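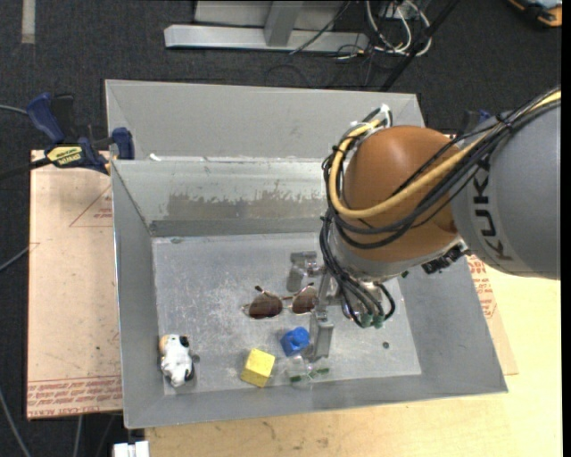
Kazuhiro Shimada comprou o braço KUKA em segunda mão, em julho, e montou-o na oficina partilhada da Curnusby. O objetivo é modesto no papel: tirar objetos soltos de uma caixa de metal. "Dizem-me que isto está resolvido há anos", conta. "Então que venham cá resolver os meus óculos de sol."

Pergunto-lhe pela taxa de sucesso. Sessenta e oito por cento, responde, e corrige logo: com o cubo amarelo ajuda muito. O objeto transparente, no metal cinzento, quase não se distingue, e a vaquinha de brincar depende do dia.

Randi Aasen, que divide com ele a renda do espaço, não se deixa impressionar. "São 12 minutos a preparar para sete segundos de movimento", diz. "E metade das avarias são cabos." As caixas estão presas à mesa com grampos, solução que ela considera provisória e ele definitiva.

Em peças já lá vão 3523 euros, sem contar o braço. Vale a pena? Shimada encolhe os ombros. "Para arrumar brinquedos, não." Aasen pede que eu escreva isso tal e qual. Na próxima semana trocam as pastilhas dos dedos da garra.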